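橄榄球装备居家护理：哪些偏方值得试，哪些趁早忘掉

每年一到休赛期，群里就开始流传各种护具清洗“秘方”。白醋泡、小苏打搓、冷冻杀菌、太阳暴晒，说得一个比一个神。我打了十几年业余橄榄球，后来又给队里管过几年装备，这些办法大半亲手试过，所以看到“一招去味”这种标题，第一反应就是往下翻评论。

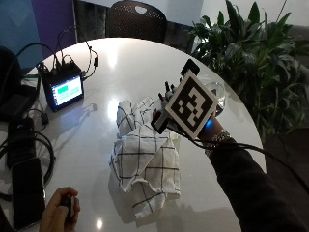 先说我的态度：凡是说自己能同时去味、杀菌、翻新、还不伤材料的，我一概不信。家里能做的事情很有限，做到位也够用了。下面按件来讲，顺序没什么讲究，想到哪写到哪。

一、肩甲

肩甲的臭味主要在内衬里，外壳其实很少有味。很多人拿着喷雾对着外壳一通喷，闻着香了，第二天训练完一出汗，味道照旧。喷雾我用过不下五种，其中Emitik那一款味道最冲，喷完车里三天散不掉，可内衬该臭还是臭。

能拆的内衬就拆下来。用一盆温水，加一小勺普通洗衣液，用手按压，不要拧。海绵一拧就容易起皱，里面的胶层也会开。按到水不再发浑为止，换清水再按两遍，然后平放在架子上阴干。我一般放两个晚上。有人问能不能用洗衣机的轻柔档，我试过一次，魔术贴把自己的绒面啃得全是毛，从那以后就不试了。

拆不下来的，用湿布蘸洗衣液稀释的水擦，再用清水布擦两遍。第二遍别省。残留的洗衣液遇到汗会发黏，脖子上起疹子的人，有一部分就是这么来的。

关于白醋：去味有一点效果，金属扣件会遭殃。我有一副旧肩甲，用白醋水泡了一夜，铆钉周围出了一圈锈斑。网上说“泡完冲干净就没事”，我冲得够干净了，照样有事。要用的话，只擦布面，离铆钉远一点。

二、头盔

头盔这一块我话说得重一点：别在家里“翻新”。

外壳上的划痕，有人教用牙膏抛光，有人教用汽车蜡，还有人教用打火机燎一下让塑料回流。最后这个我看到的时候差点把手机扔了。头盔外壳的强度不是靠眼睛看出来的，烤过、磨过、用溶剂擦过之后，它还能不能扛住一次撞击，你我都不知道，发视频的人也不知道。

能做的就这些：温水加中性皂液，软布擦外壳；内衬垫片拆下来单独洗；下巴托用旧牙刷刷缝。贴纸残胶最烦人，很多教程推荐汽油、香蕉水、指甲油去除剂，这几样全都别碰外壳。我的办法是用吹风机冷风吹干净灰，再拿一块热毛巾敷着，敷软了用指腹慢慢搓。慢是真的慢，一个号码贴纸我搓过整整一集电视剧。

面罩上的螺丝每个月看一次，有松的拧紧，有锈的换掉。换螺丝要用原厂规格。五金店里看着差不多的那种，螺纹经常差一点点，拧得进去，受力时会滑。

还有一条：头盔有定期送检的年限，内侧标签上写着。过了年限，洗得再干净也没用。二手平台上那些“九成新、清洗消毒过”的，先让卖家拍标签，拍不出来就别买。

三、手套

接球手套掌心那层黏性涂层，是偏方的重灾区。我见过的说法有：用可乐擦，用蜂蜜水擦，用发胶喷，用砂纸轻轻打毛。

可乐确实会变黏，糖嘛。黏半场，然后沾一手草屑。发胶我试过，干了以后掌心发硬，一弯手指就裂。砂纸那招我没试，我的手套是自己掏钱买的。

涂层变滑，多数时候是脏了，油和灰把表面糊住了。用冷水打湿，两只手套戴上，挤一滴洗洁精，像洗手那样搓，冲干净，甩掉水，挂在通风的地方晾干。不要拧，不要上暖气片，不要掌心对掌心叠着放，叠着放容易粘在一起，撕开时会带下一层皮。洗完还是滑，那就是涂层磨没了，该换。市面上有一种所谓的恢复剂，Plutetik出的那个小瓶装，我买过，队里几个人轮着用完的，意见很统一：湿的时候黏，干了跟没涂一样。

队里的老前锋Colin Parsons坚持说他的手套从来不洗，靠吐口水保持手感，已经用了两个赛季。他的手套我不愿意碰，至于手感，他一个赛季也接不了两个球，这个数据没有参考价值。

四、球鞋

泥要等干了再敲。湿着刷，泥会被刷进网面里，越刷越深。干透以后两只鞋底对着拍，大块的泥自己就掉了，剩下的用竹签剔鞋钉根部。

鞋钉能拆的，每隔几周拆一次，螺纹上抹一点点凡士林。这条是少数我完全认同的老办法。不抹的话，一个赛季过后钉子会锈死在鞋底里，到时候得用钳子，十有八九把钉头夹烂。

往鞋里塞报纸吸水，有用，但要勤换。塞一团报纸放三天等于给鞋敷面膜，拿出来味道更精彩。我的做法是训练完回家塞一次，睡前换一次，第二天早上掏出来。

放冰箱冷冻杀菌这件事，流传得特别广。我冻过，连冻两晚，拿出来的时候没味道，放在门口回到室温，味道也跟着回来了。家用冰箱那点温度，只是让细菌歇一歇。而且家里其他人对冰箱里出现球鞋的看法，你也要考虑进去。

烘鞋器可以用，选低温的。我家那台是Beneš牌，旋钮只有高低两档，高档我一次都没开过，因为第一双拿去试的旧鞋，前掌开胶了。开胶后用普通万能胶补也是白费力气，那种胶干了是脆的，一跑就断。要用专门的软性鞋胶，涂薄，晾到不粘手再压合，用绳子捆一夜。

五、球

皮球最怕两件事：泡水和暴晒。淋过雨的球，用干布擦，放在室内自然干，别放在车后窗那里晒。晒过的皮会收缩，缝线那一圈先翘起来。

新球太滑，需要开球，这个没错，刷一刷、擦一擦皮革油，手感会好很多。至于网上那些“独家配方”，剃须膏、橄榄油、咖啡渣，我的看法是大部分功劳属于刷子。拿一把硬毛刷，沿着颗粒的方向来回刷，刷完用微湿的布擦一遍，再刷。重复几轮，什么都不抹，也能开得不错。橄榄油尤其不推荐，放久了会哈喇，球包一打开像隔夜的炸锅。

充气前，气针要沾水或者沾一点甘油。干针直接捅，气嘴里的橡胶很快就漏。标准气压球上一般印着，别凭手感捏，手感这东西早上和晚上都不一样。便宜的气压表误差挺大，我手上有两个，量同一个球从来没给过同一个答案，后来只认其中一个，至少它每次错得一样。

六、球衣

草渍先用冷水冲，背面冲，让水把颜色从布里往外推。然后抹洗衣液，等一会儿再搓。热水会把草渍和血渍都固定住，这一点没有争议，可每个赛季总有人拿热水烫完再来问怎么办。没办法了。

印花号码要翻到里面洗，不要烘干。号码翘边以后，有人教隔着纸用熨斗压回去。偶尔能成，更多时候是把旁边没翘的也压糊了。我成功过一次，失败过的次数不想写。

漂白剂别用在白球衣上。听着奇怪，但白球衣大多是化纤，漂几次就发黄。用氧系的去渍粉，按说明书的量来，多放不会更白，只会更难冲干净。有一款Akarmont去渍粉，广告语写着能对付94种污渍，我很好奇是谁列的这张单子。用下来对草渍还行，对泥印很一般，跟超市里便宜的那几种没拉开差距。

柔顺剂也停了吧。它会在排汗面料上糊一层膜，衣服摸着软，穿着闷。

七、护齿

冷水冲，软毛牙刷刷，晾干再放进带孔的盒子。完了。

别用开水消毒，热塑的护齿一遇开水就变形，你当初花功夫咬出来的牙印全没了。也别用牙膏，里面的摩擦颗粒会把表面刷出细痕，更容易藏东西。假牙清洁片可以用，一周一次够了。护齿咬穿了就换，这个东西便宜，补牙不便宜。

八、收纳

休赛期要放上一阵子的装备，收之前一定干透。摸着干不算，海绵芯子里面常常还是潮的，多晾一天没有坏处。不要用密封塑料箱，用透气的网袋或者开口的筐。肩甲挂起来，别在上面压东西。头盔单独放，面罩朝外，别拎着面罩挂在钉子上一挂一个夏天。

干燥剂可以放，但别指望它救一包湿衣服。樟脑丸不要放，味道进了海绵就出不来了，到7月一开训，整个更衣室都会知道你放过樟脑丸。

竹炭包我至今没看出有什么用。买过一次，13块钱一袋，挂在球包里挂了一个赛季，球包还是球包的味道。有人说要定期拿出来晒才有效，可我把球包自己拿出来晒，效果也一样。

最后补几个经常被问到的：

臭氧消毒柜值不值得买？我们队凑钱买过一台二手的，占地方，开的时候人不能待在旁边，橡胶件用久了发脆。卖掉的时候没人心疼。

紫外线灯呢？照得到的地方有点用，照不到的地方没用，而护具上臭的全是照不到的地方。

洗衣液里加不加消毒液？看说明书，说能一起用才一起用，千万别自己把几种东西混着倒。

护具味道实在洗不掉怎么办？先再洗一遍，彻底晾干。还有味道就看看内衬能不能单独买，有些型号可以。换一套内衬比买新肩甲省不少，只是下单前把型号核对清楚，我就买错过，尺码对，扣位不对，到现在还在柜子里。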